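# Wudham robotics club moves into the attic bedroom

I've been helping out with the Wudham after-school robotics club since February, and this term we finally got the simulator going!
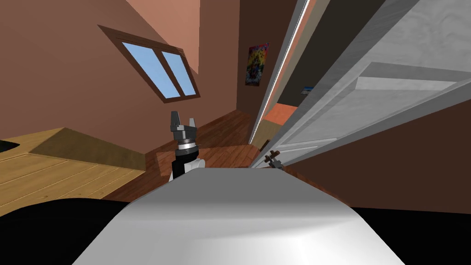 We have 22 kids and one arm to share, so until now most evenings were spent waiting for a turn. With the simulator everybody gets an arm of their own (well, a virtual one) and a whole bedroom to practice in, with a skylight, a desk and a paneled door that's standing open. The door is the part they've all fallen for. Our first challenge, which the kids named Fang, is to get the gripper onto the handle and swing the door shut without bumping anything else in the room.

Each team gets up to 20 tries a session, and the best run goes on the board. Idris James, who is in eighth grade, wrote the little script that keeps score, and he's already had two requests to "fix" it - both from his own teammates.

Next up is the Lilance meet, where 8 teams from the area run the same room with the same arm. We're sending two of them. Before then I'd love to get everyone comfortable with moving the wrist and the base together, because right now we tend to do one, stop, then do the other, and it eats up the clock. Parents are welcome to come watch practice any time after 4:30. Bring snacks!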